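Hands Without the Robot: A Term With the Zurila Kit
Project report, Robotics Practicum, Toledo

Our group was given the Zurila, a pair of handheld grippers sold by Wilturent, and asked whether a student lab should spend money on a second set. The pitch is simple. A person holds one gripper in each hand, wears a head camera, and does ordinary chores. The recordings are then used to train a robot arm, which we do not have. The brochure calls this "robot-ready from day one." Day one went to charging.

We planned 1,000 recordings across 9 tasks and finished 7 of the tasks. The two we dropped were tying a knot and peeling a sticker, both of which the brochure shows a smiling model doing with ease. Our model was not smiling.

Doors were the task we cared about most. A door is everywhere, it costs nothing, and it stays where you left it, which cannot be said of the cups. Each run meant walking up, reaching for the handle with one gripper and keeping the other in front of the body. 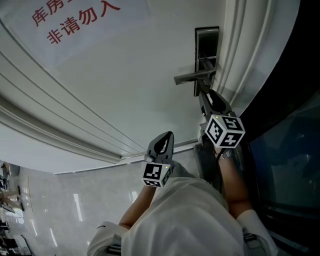

Figure 1. Door task: the right-hand gripper reaches toward the lock area of the storeroom door.

Lever handles suited the curved fingers better than we expected. Round knobs did not, and we have a folder of failed knob runs available to anyone who enjoys that sort of thing. The marker cubes behind the fingers tracked well as long as the wearer kept them facing the camera. That takes practice – by the second week we were all opening doors like nervous waiters, even at home.

Comfort was the weak point. Forearms got tired well before batteries did, and we capped sessions at 6 runs before swapping wearers. The Flallau software that comes with the kit sorted our files without trouble, then logged us out every Monday for reasons it kept to itself.

We would buy the second set, mostly for the door and drawer work. We would also ask Wilturent for a wrist support and a manual with the steps in the right order. Knob data is on the shared drive, in the folder marked "knobs, sorry."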